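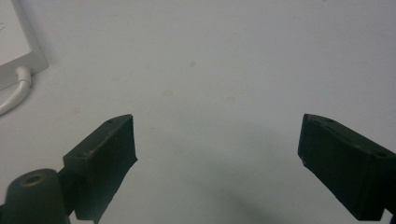
Photo: Negin Ghasemi / Kimine

Kimine Community Help
Category: Household and Surfaces
Posted December 11, 2022

Removing a white haze from a matte tabletop

I manage a small reading room with a pale, matte work table supplied by Flondier. Since November the surface has shown a cloudy film when viewed from the side. We clean it each evening with a general-purpose spray and a paper towel. The film returns by the next morning. Please advise whether the finish has been damaged or whether this can be corrected without refinishing.
Mahnaz Shirazi

2 answers

Accepted answer
The condition you describe is consistent with cleaner residue. Sprays that contain wax or silicone leave a layer on matte finishes, and daily use adds to it. Please proceed as follows. Mix a few drops of plain dish soap into 16 ounces of warm water. Wring the cloth until it no longer drips. Wipe the full length of the table in one direction, then wipe again with clean water and dry at once with a second cloth. Heavy buildup may require two or three treatments on separate days. Do not use scouring powder or a melamine sponge, as either may leave shiny patches that cannot be reversed. If the haze is unchanged after a week, contact the supplier and request the care sheet for your finish before trying any solvent.
Mazandarani
Member, 1529 replies

Second answer
We had the same issue with a Trendier desk. Vinegar was used and the result was acceptable. I do not recall the amount. A test on the underside is recommended.
User 3000

Comment from the original poster
Thank you. The present spray does list silicone. Its use has been discontinued.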